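Products > Publishing Tools > Erkmont Scheduler

November, by Nneka Akinola

Erkmont Scheduler

Erkmont Scheduler is a posting and inbox tool for organisations that run more than one social media account. It holds your drafts, sends them out at the times you set, and brings comments and direct messages into one list. It runs in a web browser, so there is nothing to install on office computers. A phone app is included for approving posts and answering messages when you are out.

It is sold by Hirklow and supported from our own office. Most of our customers are small shops, housing associations, colleges and local charities where one or two people look after social media alongside other work.

What it does

Posts are written in a single editor. You write the text once and then change it for each network where you need to. The editor shows the character count for each network separately and warns you before you save if a post is too long. Links can be shortened or left as they are.

The calendar shows everything that is waiting to go out, by week or by month. Drag a post to another slot to move it. Posts waiting for approval are shown in grey, approved posts in green and posts that failed to send in red. If a post fails, the person who wrote it gets an email with the reason given by the network. The most common one is an expired login, and the email has a link for signing in again.

Repeating posts can be set for opening hours, bin collection reminders, weekly offers and the like. A repeating post needs an end date. We added this rule after several customers found that Christmas opening times were still going out in spring.

Approval

Each account can have writers, approvers and administrators. A writer can draft and suggest a time. An approver can change the text, send it back with a note, or pass it. An administrator can do all of this and also add or remove accounts. One person can have different roles on different accounts, so a branch manager might approve posts for the branch but only write for the main page.

Approval can be switched off for any account. It is on by default. Every change to a post is kept in its history with the name of the person and the time, and the history can be exported as a spreadsheet.

The inbox

Comments, mentions and direct messages are shown newest first. Each one can be assigned to a colleague, marked as done or hidden. Two people opening the same message will each see that the other is looking at it. Saved replies are available for common questions, and they can include the name of the person you are replying to.

The inbox does not answer messages automatically. Some customers have asked for this, and there is an away message which can be set for evenings and bank holidays, but it is sent once per conversation and it says plainly that it is an away message.

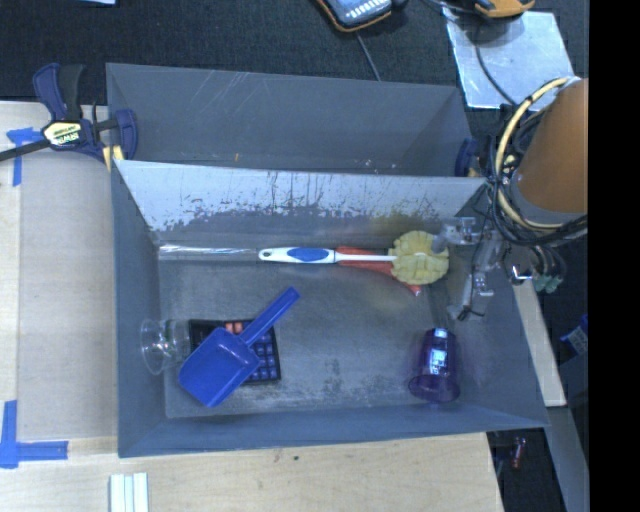 Page last changed: November, 4.20 pm

Pictures and video

The media library stores the pictures and clips you upload so they can be used again. Files can be put into folders and given tags. Cropping is done in the editor, with the usual shapes for each network ready to choose. The original file is always kept. Alternative text can be written when a picture is uploaded, and it then travels with the picture each time it is used. An administrator can make alternative text compulsory.

Video is sent as it was uploaded. We do not compress it, although the networks will. Subtitles can be added as a separate file where the network accepts them.

Reports

The reports page covers reach, clicks, replies and new followers for each account. Figures are collected from the networks overnight, so a post sent this morning will not show complete numbers until tomorrow. Reports can be emailed each month as a PDF to people who do not have a login.

Where a network changes the way it counts something, we put a note on the chart at the point of the change. Older figures are left alone.

Plans

Erkmont Scheduler comes in two plans. The Single plan covers up to 7 connected accounts and 100 waiting posts. The Team plan covers up to 33 connected accounts, with no limit on waiting posts, and includes the approval history export and the monthly PDF reports. The media library holds 100 GB on both plans.

Prices depend on the number of logins, and we send a written quote. Registered charities should say so when asking, as a different rate applies. You can pay monthly or yearly. Monthly customers can leave at the end of any month.

Moving from Darnar

Customers who still use Darnar, our older desktop program, can move their drafts and saved replies across with the import tool. Open Darnar, choose Export from the File menu, and upload the resulting file under Settings in Erkmont Scheduler. Posting times come across too. Picture folders do not, and will need to be uploaded again. Connected accounts must be signed into afresh, as logins cannot be transferred.

Please check the calendar before you close Darnar for good. If both programs are left running with the same drafts, the posts will go out twice.

Add-ons

Nwosu is a link page builder that works with both plans. It makes a simple page of links for use in a profile, and its clicks are shown with the other figures in reports. It is charged separately and can be added or removed from the billing screen by an administrator.

Set-up and training

New Team customers are offered an online training session with Notburga Stöckli, who will go through roles, the calendar and the inbox using your own accounts. Please have your network logins to hand. If your accounts are protected by a code sent to somebody's phone, that person needs to be at the session or within reach.

Single plan customers can use the written guide, which is kept under Help in the main menu. Support by email is open to everyone. Put the name of the affected account in the subject line and attach a screenshot of any error.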